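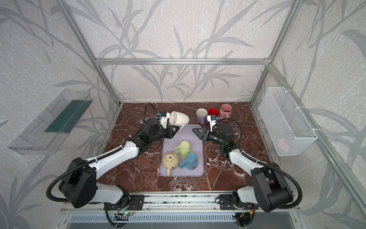 マグカップとティーポットは、洗ったあとどう置けば早く乾きますか。
マグは口を下にして伏せ、底に空気の通るすき間を作ります。ポットは蓋を外し、注ぎ口から水が抜ける向きに傾けて置きます。

毎日使うマグカップとティーポットの洗い方、茶渋の落とし方、トレーでの乾かし方をまとめました。後半に、抹茶ラテのように粉とミルクを使う飲み物のあとの洗い方も載せています。対象は陶器と磁器です。金彩や銀彩の入ったもの、漆器、鉄瓶は手入れの方法が違うので、このページのやり方は使わないでください。

用意するもの

・やわらかいスポンジ
・細い柄つきブラシ(注ぎ口用)
・台所用の中性洗剤
・重曹
・粉末の酸素系漂白剤
・洗い桶、または大きめのボウル
・縁のあるトレー
・トレーに敷くふきんか水切りマット
・乾いたふきん
・ゴム手袋

注ぎ口用のブラシは、ストロー用のものでも代用できます。毛先が金属のものは陶器の釉薬に傷がつくので避けてください。

飲み終わったらすぐにすること

洗う時間がないときでも、残った飲み物を捨てて一度すすぎ、水を張っておきます。茶渋は、お茶の成分が乾いて器の表面に残ったものです。乾く前に流しておけば、スポンジで軽くこするだけで済むことがほとんどです。

ポットの場合は、茶葉を先に出します。茶こしが内蔵されているものは茶こしを外し、裏から水を当てて葉を落とします。茶葉を入れたまま一晩置くと、注ぎ口の付け根に濃い色がつきます。

普段の洗い方

1. マグとポットをぬるま湯ですすぎます。
2. スポンジに中性洗剤をつけ、マグは縁、内側、底、取っ手の順に洗います。
3. 縁は内側と外側をスポンジではさむようにして一周させます。口紅やミルクの跡が残りやすい場所です。
4. 取っ手の付け根を洗います。スポンジの角を押し込むようにします。
5. ポットは蓋と本体を分けて洗います。蓋は裏側の溝と空気穴も洗ってください。
6. 注ぎ口にブラシを入れ、内側と外側の両方から数回動かします。
7. 流水ですすぎます。ポットは水を入れて、注ぎ口から勢いよく出します。

濃い色のマグは汚れが見えにくいので、内側を指でなでて確認します。ざらつきがあれば茶渋が残っています。反対に、内側が白いマグは薄い茶渋でも目立ちます。使うたびに漂白する必要はありません。気になってきたら次の方法で落とします。

軽い茶渋は重曹で落とす

湿らせたスポンジに重曹を小さじ一杯ほどのせ、茶渋の部分を円を描くようにこすります。強く押しつけなくても落ちます。落ちたら重曹が残らないように、よくすすいでください。

塩でこする方法も昔からありますが、粒が粗いと細かい傷がつきます。貫入(釉薬の細かいひび模様)のある器や、つやのある釉薬の器には使わないほうが無難です。メラミンスポンジも同じで、絵柄のある面に当てると絵が薄くなることがあります。

濃い茶渋は酸素系漂白剤でつけ置きする

1. ゴム手袋をつけ、窓を開けるか換気扇を回します。
2. 洗い桶に器を入れます。重ねずに、口が上を向くか横向きになるように並べ、内側に空気が残らないようにします。
3. 給湯器の温度を60度に設定し、お湯をためます。やけどに注意してください。60度まで上げられない場合は、40度台でもかまいません。その分、つけておく時間を長めにします。
4. 製品の表示どおりの量の漂白剤を入れ、溶かします。
5. 30分置きます。ポットは注ぎ口の中までお湯が入っているか確かめます。
6. 取り出してスポンジで軽くこすり、流水で十分にすすぎます。

冷えた器にいきなり熱いお湯をかけると、割れることがあります。冬の朝など、器が冷たくなっているときは、ぬるま湯で一度温めてから始めてください。私は10月に入ったころから、この手順を必ず入れるようにしています。

漂白剤を溶かしたお湯をポットに入れ、蓋をして密閉するのはやめてください。ガスが出て圧力が上がります。残った液を瓶などにとっておくこともできません。塩素系の漂白剤とは種類が違うので、容器の表示を確認し、他の洗剤と混ぜないでください。

ポットの外側についた茶色い汚れ

ポットは内側ばかり気にしがちですが、外側にも茶色い染みがつきます。多いのは、注ぎ口の下に垂れた筋と、蓋のまわりです。クリーム色のような明るい色のポットでは特に目立ちます。

垂れた筋だけなら重曹で落ちます。染みが広いときは、キッチンペーパーに漂白剤を溶かしたお湯を含ませて貼り、10分ほどしてからはがしてすすぎます。蓋のつまみのまわりは、重曹を少しの水で練って綿棒でこすると細かいところまで届きます。

何度やっても同じ形の染みが残る場合は、表面の汚れでなく、素地まで色が入っている可能性があります。釉薬がかかっていない底や、欠けたところから入り込んだ色は完全には抜けません。水漏れがなければ、そのまま使って問題ないことが多いです。ひびから水がにじむものは、お茶に使うのをやめてください。

トレーで乾かす

水切りかごがない台所でも、縁のあるトレーが一枚あれば足ります。縁が水を受けるので、石の天板やテーブルに水が広がりません。

写真のラベンダー色のトレーには、薄い緑のマグが伏せてあり、クリーム色のポットと青いマグが横向きに載っています。置き方で乾き方が変わるので、それぞれの使いどころを書いておきます。

伏せて置く
マグの基本の置き方です。水は縁から落ちますが、平らなトレーに直接伏せると縁が密着し、中に湿気がこもります。ふきんか水切りマットを敷き、途中で一度持ち上げて向きを変えてください。割り箸を二本並べ、その上に縁をのせる方法でもすき間ができます。ただし、小さいカップは不安定になります。

横に倒して置く
口が開いているので空気はよく通ります。その代わり、内側の低くなったところに水がたまります。最後にふきんで拭き取るつもりのときに向いています。転がりやすいので、取っ手がトレーに当たる向きにして止めます。

上向きに置く
水が底に残るので、拭いたあとの仕上げの乾燥に使います。

ポットの置き方
本体は、先に逆さにして中の水を出し切ります。次に、注ぎ口が下になるように傾けて置き、管に残った水を抜きます。横に倒すときは、注ぎ口の先をトレーの縁にぶつけないようにしてください。ポットで一番欠けやすいのがこの先端です。蓋は別にして、裏を上に向けて置きます。蓋をはめたまま乾かすと、中のにおいが抜けません。

間隔は、指が二本入るくらいあけます。取っ手の向きをそろえておくと、隣の器に引っかけずに取り出せます。トレーに入りきらない量を一度に洗わないことも大事で、朝と夜に分けるだけで欠けはかなり減りました。

水がたまったら、器をどけてトレーの水を捨てます。トレー自体も一日の終わりに洗剤で洗い、立てかけて乾かします。淡い色のトレーは水あかの白い跡や黒ずみが出やすいので、水あかには薄めたクエン酸、油の混じった黒ずみには中性洗剤を使い分けてください。クエン酸は大理石を傷めます。大理石の天板の上では使わず、必ず流しの中で作業します。

乾いたかどうかの確かめ方

見た目で乾いていても、高台(底の輪になった部分)には水が残っています。器を持ち上げ、底を乾いたふきんに軽く押しつけて、跡がつかなければしまって大丈夫です。ポットは注ぎ口を下に向けて振ってみて、しずくが出ないか見ます。

急ぐときは、最後のすすぎを熱めのお湯にします。器が温まり、水が早く飛びます。持つときは取っ手を持ってください。

しまう場所と並べ方

よく使うマグは重ねずに、棚の手前に一列に並べます。重ねると、上の器の高台が下の器の縁を削ります。場所が足りなければ、使う人の数に二つ足した分だけを出しておき、残りは奥に入れます。

色違いでそろえている家では、人ごとに色を決めておくと洗い物が増えません。イムケ・ヴィーガントさんのところでは、赤、青、緑を家族で分け、ピンクをお客さん用にしているそうです。うちは決めていないので、夕方には全部流しにあります。

取っ手は右向きか斜め手前にそろえます。取っ手だけを持って奥から引き出すと隣に当たるので、胴に手を添えてください。

抹茶ラテや青汁のあとの洗い方

粉を溶かす飲み物は、お茶やコーヒーとは汚れ方が違います。粉は底と縁に残り、ミルクの脂肪とたんぱく質が膜になります。この膜の上から漂白剤を使ってもあまり効きません。

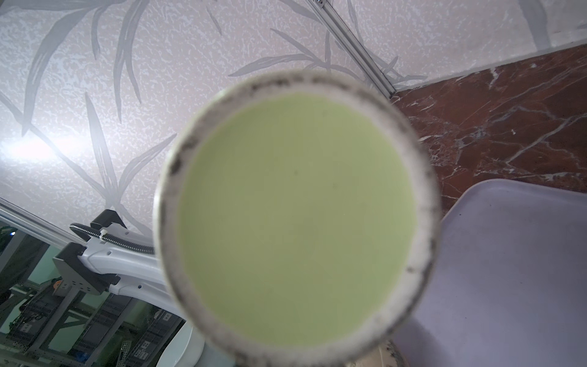

白いカップに入った、抹茶ラテのような淡い緑色の飲み物。縁には灰色と黒の斑点が見える。

洗う順番は次のとおりです。

1. 冷たい水かぬるい水ですすぎます。最初から熱いお湯をかけると、ミルクのたんぱく質が固まって落ちにくくなります。
2. 底にたまった粉を指かスポンジで浮かせ、流します。
3. 中性洗剤とぬるま湯で洗います。縁は特に丁寧に一周させます。
4. 熱めのお湯ですすぎます。
5. 緑色が残っていたら、ここで酸素系漂白剤につけます。

斑点模様のある器は、模様と汚れの区別がつきにくいものです。気になる点があったら、爪の先で軽く触れてみてください。引っかかって取れるなら粉か汚れ、動かなければ模様か、釉薬の下に入った色です。模様を汚れと思って強くこすり続けると、つやがなくなります。

粉を残さない作り方

洗うのが面倒な人は、作るときに粉をよく溶かしておくとあとが楽です。一杯分の分量を書いておきます。

抹茶 2グラム
お湯 75ミリリットル
牛乳 大きめのマグの八分目まで

抹茶は茶こしでふるってマグに入れ、お湯を先に小さじ二杯ほど加えて練ります。だまがなくなってから残りのお湯を注ぎ、最後に温めた牛乳を加えます。お湯と牛乳を先に合わせてから粉を入れると、表面に細かい粒が浮いて縁につきます。甘くする場合、砂糖は抹茶と一緒にふるっておくと溶けやすくなります。

うまくいかないとき

漂白しても茶渋がまだらに残る
つけ置きのときに空気が入っていた可能性があります。器の向きを変えてもう一度つけてください。

洗ったのににおいがする
注ぎ口の中か、蓋の裏の溝を見直します。しまう前の乾燥が足りないことも多いです。蓋を外したまま一晩置いてみてください。

マグの内側に灰色の細い線がある
金属のスプーンの跡です。重曹を練ったものを指につけてこすると薄くなります。

伏せておいたマグの縁に輪の形の水あかがついた
敷いたふきんが濡れたままになっています。ふきんを替え、マグを置き直します。ついてしまった輪は、クエン酸水を含ませたペーパーを数分当ててからすすぎます。漂白剤と同時には使わないでください。

取っ手がぐらつく、触ると細い線がある
熱い飲み物を入れるのは危険です。接着剤で直したマグも同じで、ペン立てなどに回してください。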